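Vototik compares two grippers in simulation ahead of bench tests

15 June 2022

Vototik has finished the simulated half of a gripper comparison it began in April. The work sets the parallel gripper from Unumska against a Leitner model of similar stroke. Both were mounted in turn on the same simulated arm and given the same task, which was to pick small colored pieces from the top of a low square box and release them at a fixed point on the table.

Each gripper ran 2000 attempts with the pieces placed at random. A further 3000 attempts were split evenly between the two, with the wrist camera model switched off and the piece positions passed directly to the controller. The second set was meant to separate errors in the grasp from errors in locating the piece.

According to Gilberto Giraldo, who set up the comparison, the two grippers were close on upright pieces. The difference appeared with pieces lying on their sides near the rim of the box, where the wider fingers of the Leitner model more often touched a neighboring piece during the approach. The Unumska gripper cleared neighboring pieces more reliably but lost more of them during the move to the release point. 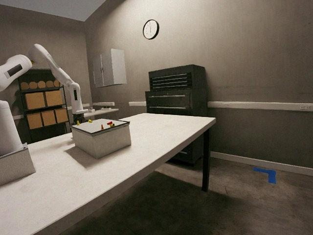
The simulated cell, with the gripper near the rear corner of the box and the pieces on its top surface.

Turning the camera model off reduced missed grasps for both grippers. It had little effect on dropped pieces. Giraldo attributes the drops to the friction values assigned to the finger pads, which were taken from data sheets and have not been measured. "I would not rank the two on drops until we have pad samples on the bench," he said.

The room model was kept the same for all attempts. Lighting was also fixed, so the results say nothing about how the camera would cope with glare or changing daylight. Cycle times were logged but will not be published, as the arm was limited to a reduced speed throughout.

Bench tests will be carried out at the Lenberg site using one physical unit of each gripper. The plan allows 7 days per unit, including mounting and calibration. The same controller settings will be used at first, and grip force will be adjusted only after a baseline has been recorded. Vototik intends to release the task files and the attempt logs together with the bench results.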